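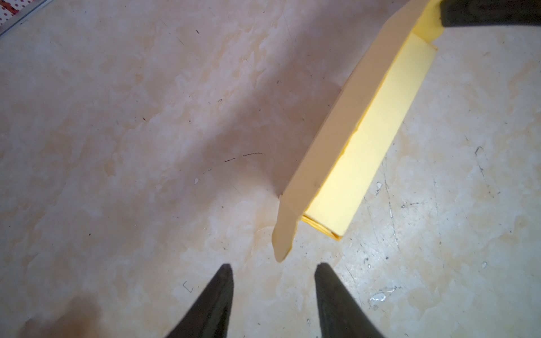
台面上的黄色折叠纸件,两个长面沿折痕相接,下端带一圆头舌片。

七月 文/Lerato Hlongwane

Orkatley 纸品车间参观记录

周三上午的开放日分两段,前段看纸板库和模切,后段看折叠、收纳和装箱。报到处在厂区东门,签到后领访客背心和一张路线图。路线图按物料走向画,从卸货口一直画到成品暂存区,中间的办公区和样品室没有列入。我们这一组由工艺负责人 Annelore Meinecke 带队,同组的还有做文具包装的 Thulani Xaba,以及一家印后加工厂的两名技术员。全程2小时,问答穿插在各点进行,没有单独安排会议。

Orkatley 的产品以小规格折叠纸件为主:窄长盒、插舌套、隔板、衬条。订单批量不大,换版频繁,所以厂里关心的多是换版损耗和边缘质量,对单机速度谈得很少。本记录按路线顺序写,略去了安全须知和公司沿革部分。文中凡属现场介绍而我没有自己看到或量过的内容,都写明是介绍。

一、纸板库

纸板库为单层,平板纸码在托盘上,托盘之间留有通道。主用的黄色纸板在厂内叫 Betley,是他们自己的料号名,与供应商的牌号没有对应关系。标签上写的定量为257克每平方米。Meinecke 介绍,同一料号下先后换过几家来料,厂内以色差和挺度两项做准入,定量允许浮动,挺度卡得较严。

入库后先静置,不拆膜。静置的目的是让整托纸板的温度接近库内温度,避免拆膜后边缘先吸湿。拆膜后的纸板如当班用不完,用原膜重新裹好,裹膜时间写在托盘卡上。托盘卡为白底,分五栏:料号、来料批、拆膜时间、重裹时间、责任人。我翻看的几张卡,重裹时间一栏有空着的。问到这一点,仓管回答说空着表示当班用完,不再填“无”。这种做法省事,但空栏与漏填无法区分,同组的人对此有不同意见。

纸板丝向用箭头标在托盘侧面。窄长件对丝向很敏感,丝向与长边平行时,长面较直,折痕处的阻力也较小;丝向与长边垂直时,长面容易拱起,两端翘。Orkatley 的规定是丝向一律顺长边,个别套料为了省纸需要转向时,要由工艺签字。Xaba 问签字的频率,Meinecke 说不多,多数发生在季末清尾料的时候。

二、模切与压痕

模切间允许站在黄线外观看,不能靠近。当天在做的是一款窄长插舌件,展开后宽面为38毫米,舌片端部为圆头。圆头的理由与插入有关:直角舌片插入时角部先碰到对侧折边,容易顶皱;圆头在略微偏位时也能自己滑进去。代价是刀模上多一段弯刀,弯刀与直刀的接头处容易留毛边。

接头毛边是这次参观里讨论得最久的题目。现场摆了一块旧刀模,可以近看。弯刀与直刀之间有一道细缝,新刀时缝很小,用过一段时间后刀口磨圆,缝两侧的纸纤维切不断,靠清废时扯断,于是边上留下一排小突起。厂里把这种突起分为三级:一级手摸不出,二级手摸得出而不影响插合,三级影响插合。一级和二级放行,三级挑出。

黄色纸板在这一点上有个额外的麻烦。染色纸板的切口颜色往往比表面深,光线从侧面过来时,切口看上去是一条很亮的深黄线,毛边因此十分显眼。表面为白色的纸板同样有毛边,但看不大出来。客户投诉里黄色件占比偏高,Meinecke 认为与纸板质量关系不大,主要是容易看见。厂里试过在检验台上换成漫射光,检出数下降,但客户端的光线不归厂里管,后来又换了回来。

压痕方面,窄长件的长折痕一次压成,痕宽按纸板厚度加倍再加余量计算。余量的具体数值没有公开。判断压痕是否合格,用的是对折后的回弹角:对折、松手、静置,看两个长面之间张开多少。张得太大说明压痕浅,纸层没有充分分开;张得太小则有压穿的风险,折痕外侧会起裂。样品架上有一组从浅到深的对照件,排列得很清楚,最深的一件外侧已有细裂,露出纸芯颜色。

对照件旁边放着判定卡,卡上只有文字,没有图。印后厂的技术员建议加上放大照片。Meinecke 说早先有过照片,打印出来后颜色偏得厉害,操作人员反而拿着照片来争,于是撤掉,改为直接摸实物。实物每季度换一套,旧的销毁。

三、清废与叠放

清废在模切之后,整版敲掉边框,再逐叠推掉孔位和缺口里的废料。窄长件的废料主要在舌片两侧,小而碎,容易夹在叠层之间。夹带的碎料如果带到折叠工位,会在折叠时垫在折痕里,造成局部鼓起。车间的办法是每叠清完后竖起来在台面上墩两下,再用手从侧边捋一遍,碎料基本能掉干净。地上的碎料用吸尘口收走,不扫,扫会扬尘。

叠放高度按手能握住的厚度来定,没有写成数值。作业指导书上的原话是“一手可握,拇指与中指不吃力”。这种写法在审核时被提过问题,厂里保留了下来,理由是各款纸件厚度差别大,写数值就要每款一张表,更新不及时更糟。我倾向于同意。

叠放时正反要一致。单面涂布的料一眼能分辨,Betley 两面颜色相同,靠压痕的凸凹来分。凸面朝上为统一方向。新手在这一步出错最多,一叠里混进几张反的,折出来舌片会朝外。检查的方法是从侧面看压痕线,如果有一张反了,侧面的线会断一下。光线好时能看见,光线差时看不见,所以清废台靠窗。

四、折叠台面

折叠间的台面比较有意思。第一处台面是浅色斑纹面,底色在灰白和米色之间,夹着一些浅橙色的云状斑,表面有不少小划痕、麻点和磕伤。这样的台面拿来放浅色纸件,对比并不理想,但放黄色件时轮廓清楚,折痕两侧一明一暗,回弹角不用拿起来就能看个大概。

关于划痕,同组的人问会不会刮花纸面。Meinecke 的回答是,划痕为凹陷时没有影响,影响来自磕伤边缘翘起的硬点。点检时用旧丝袜在台面上拖一遍,有硬点就会勾丝,勾到的位置用细砂块磨平,再擦净。方法很土,但比目视可靠。Xaba 表示他们厂里用的是棉球,原理一样,缺点是棉球掉毛。

台面的清洁频次是每班两次,班前一次,中间一次。清洁用微湿的布,随后用干布。湿布擦完不能立即放纸,纸板底面吸湿后会朝台面一侧弯。这个现象我们在样品室见过演示:一张窄条放在擦湿的板上,很快两端就离开板面。翻过来放在干处,要过很久才平,而且平不彻底。所以厂里规定湿擦与放纸之间至少隔一段干擦,干擦的布每天换。

折叠动作本身不复杂,分预折、成形、插舌三步。预折是把长折痕先折到底再放开,使纸层在压痕处完全分层。成形时两个长面沿折痕立起,端部的小折片向内。插舌时舌片要先向下弯一点,弯出弧度后再送入。舌片如果平着硬送,圆头会顶在对侧内壁上,留下一道弯月形的压印。介绍说压印在白色件上几乎看不出,黄色件上则泛白。

端部由几层纸叠在一起,是整件最厚的地方,也是最容易散开的地方。叠层的边要平行,如果有一层斜出来,装箱时会与邻件互相勾住。检验时看的就是这几条平行线。操作人员的习惯是折完后用指腹在端部压一下,让几层贴紧。作业指导书里没有这一步,工艺知道,暂时没有写进去,说是还没想好压多大力合适。

预折与成形之间是否需要停顿,厂里做过对比。连续做,件子的回弹大一些;预折后整叠压上平板放一阵,再成形,回弹小,但占地方。现在的做法是急单连续做,常规单压板。两种做法出来的件子在箱里不混放,箱签上有区分。Zanele Mofokeng 负责这部分记录,她给我们看了压板登记本,写得很规整,每叠从压上到取下的时刻都有。登记本的装订用的是双孔夹,页边磨损较重,看得出翻得很勤。

五、工位围板与收纳

工位的收纳是这次开放日的后半部分重点。厂里在推行把台面上的东西尽量移到墙面,台面只放当前在做的件和下一叠。墙面用多孔板,板上开密排的小圆孔或小方孔,挂件从孔里穿过或者夹在型材上。多孔板的供货和印面都由 Skotex 承担,厂里只管安装。

印面可以选。多数车间选灰色或白色,理由是好找东西。有的工位选了带图案的印面,比如红黑格纹加白色点带。图案的好处在于遮脏,指印和墨渍不显;坏处是小件挂上去后容易和底纹混在一起,黑色的小夹子挂在黑色块前面,远一点就看不出来。Meinecke 对此不反对,要求是挂件的位置固定,找东西靠位置,不靠颜色。

孔径和孔距会影响图案的观感。近看时每个色块都被小孔打散成点状,远看又连成一片。印面的条纹在转角处是否对齐,安装时不做要求,Skotex 的人想对齐,要多裁一截板,厂里没有同意付这部分钱。

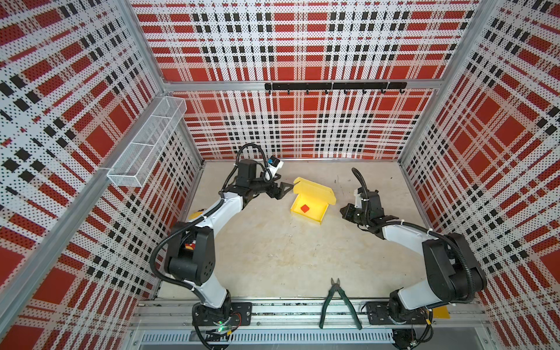 围板的骨架是铝型材,后角立柱从上到下一根通到底,板靠在型材上,不另打孔。横梁装在后板中段偏上一点的位置,钩排贴着横梁下沿走。高度这样定有两层考虑:钩上的东西垂下来不能碰到台面,人坐着伸手又要够得着。厂里最初把钩排装在最上面,坐姿够不到,操作人员索性不挂,东西又回到台面上。降下来以后使用率有所改善,介绍时没有给出数据。

钩子为黑色,等距排列,每个钩只允许挂一件。允许挂的东西列在工位卡上:骨刀、钢尺、样件串、小刷。剪刀不许挂,要进抽屉。样件串是把合格件和各级毛边件打孔后穿在一起,用来随手对照。挂样件串有一个小问题,纸件长时间悬在空气里会吸湿变形,回弹角不再有参考意义,所以样件串只用来看边,不用来看折痕。

网篮为白色钢丝编的长条形,上开口,中间有隔,装在侧面靠角的型材上。介绍里说隔开的两边各有用途,一边放待判件,一边放手套和擦布。网篮的优点是不积碎料,纸屑从网眼落下去,班后在下面一并吸走;缺点是窄条件会从网眼里探出头来,舌片卡住,往外抽时容易撕。厂里的补救办法是在待判件那一侧垫一张废纸板,纸板每天换。印后厂的技术员问为什么不换实底盒,回答是换过,盒底积屑,清理的时候总有人把待判件一起倒掉。

网篮的朝向也有讲究。贴墙平装最省地方,但取放时手腕要转;斜着伸出来一点,手直接就能进去。代价是占掉一部分台面上方的空间,高件会碰到。Orkatley 的件都不高,所以不在意。如果做立体盒,就要重新考虑。

浅米色台面在这类工位上也有,纹路没有前面那种斑纹面复杂,擦痕看得更清楚,靠里侧留有少许深色印子。介绍说深色印多数来自油墨和橡胶,用酒精能擦掉一部分,剩下的不再处理。台面前沿有一道开槽的金属格栅,一排排窄长的口。我问清洁时碎料会不会掉进去,Meinecke 说会,所以擦台面的方向规定为从前往里,到里侧再收走,不往格栅方向推。

工位布置的复核每周做一次,由 Jacobus Molefe 负责。复核表只有一页,内容包括挂件是否在位、网篮内是否过夜留件、围板有无松动、型材端盖有无缺失。过夜留件是扣分最多的一项。待判件放过一夜,第二天的状态和前一天不同,判定就失去意义。Molefe 的处理很简单,过夜件一律作废,不再判。开始时有人觉得浪费,后来待判件的数量自己降了下来。

六、装箱

窄长件的装箱方式为平行立放,舌片一端朝下。朝下的理由是端部叠层较厚,受力时稳;朝上放,运输颠簸时舌片会慢慢退出。每箱500件,分层,层间放隔纸。隔纸用回收的裁边,颜色不作要求,但不许用有印刷的,以免蹭色。

计数用称重,抽检时用手数复核。称重计数在纸件上有误差来源,主要是含水率,雨季纸板偏重,按干季的单重换算会少装。厂里的做法是每批开始时重新取样定单重,取样件要从叠中间抽,不能取最上面的。叠面上的几件暴露在空气里,与中间的不一致。七月当地空气较干,介绍说这段时间的误差较小。

箱子封口前有一个静置。件子刚装进去时相互挤着,过一阵会松下来一点,松动后顶部空出一条缝,这时塞入衬条再封。如果装完立即封,到客户那里一开箱,件子是歪的。衬条用 Betley 的边料折成,折两道,有弹性。Xaba 对这个衬条很感兴趣,要了两根带走。

箱签贴在短边,内容有品名、料号、连续或压板的区分、装箱时刻。品名一栏按客户叫法写,同一个件在不同客户那里名字不一样,厂内编号反而印得很小。暂存区在 Radebe 路一侧,车从那边进,箱签统一朝外。

七、几点记录

毛边分级以是否影响插合为界,标准清楚,但“手摸得出”因人而异。厂里没有做过操作人员之间的一致性比对,我在现场问过,Meinecke 说可以做,目前没有排。

回弹角的静置时间各工位不统一。样品室里的对照件静置时间较长,折叠台上看的多是刚松手的状态,两者读数不能直接比。建议至少在判定卡上写明时间。

图案围板对小件辨认的影响,只听到了说法,没有看到数据。我们自己的车间如果要换,倾向于先在一个工位上试素色,再试图案。

丝袜点检的方法值得照搬,回去后先在两张旧台上试。旧台的封边有几处起翘,要先处理封边,否则每次都勾在同一个地方。

索取资料的情况:作业指导书不外发,复核表可以给空白页,托盘卡样张可以给。Skotex 的孔板规格表向厂里要到了一份复印件,孔径一栏印得模糊,需要再去函核对。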